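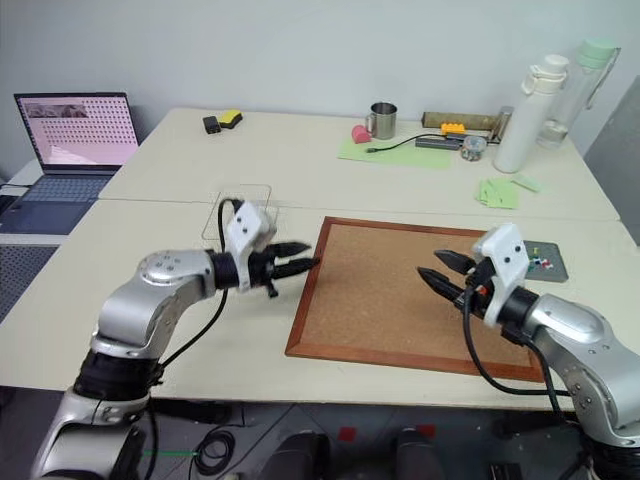 Skillport evening workshop, opening-up check, March

Filled in by me, Alaric Strickland, with my usual scribbles. Flanau wants ticks only, but ticks don't tell the next person much, so I carry on adding comments!

Fire exits clear: YES
Both doors opened first push. The back one still scrapes on the mat, so I've turned the mat sideways for now.

Extinguishers in place and in date: YES
Two on the ground floor, both pins in. The tag on the one by the kitchenette has gone soft and smudgy (steam from the kettle, I reckon) and could do with writing out again.

Emergency lighting: PARTLY
Stairs fine. The fitting over the landing came on, thought about it, and went off after 5 minutes. Reported to Luken, who have had this one before.

First aid box: NO
Short of medium plasters and the eye wash has expired. I've put in an order and borrowed a bottle from the office upstairs, so please don't take that one home.

Extension leads and plugs: YES
Took the long orange lead out of use, as the outer sleeve has pulled back from the plug. It's in the cupboard with tape round it. Leave the tape on, please.

Floor and trip hazards: YES
Lovely and clear for once. The loose carpet tile near the coat hooks is stuck down, and I jumped on it a fair bit to be sure.

Shelving: PARTLY
Top shelf is marked 350 kg and is nowhere near that, but the paper boxes are all piled at one end. Czarnecka said she'd help me spread them out.

Hot water: YES
Very hot at the left tap. Sign is up.

Still open: landing light, eye wash, paper boxes. Next checker, initial these when they're sorted and leave the sheet on the clipboard by the door.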